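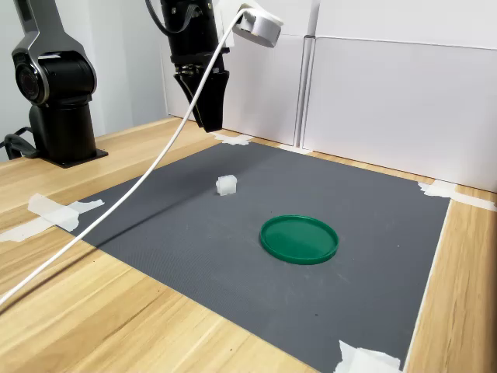
Robots never get tired, so they don't need looking after, a reader from Suvemdale wrote to us. We doubt it. Screws work loose. Tape peels. Cables get tugged every time an arm swings.

So before the arm gets a job, someone does a dull check:

- Is the mat flat and taped down?
- Can the cables move without snagging?
- Do both fingers close evenly? 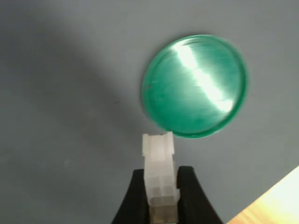

Then comes a slow practice run, up to 200 tries with one lid. Ads say a robot "just works" - ask who tightened it last.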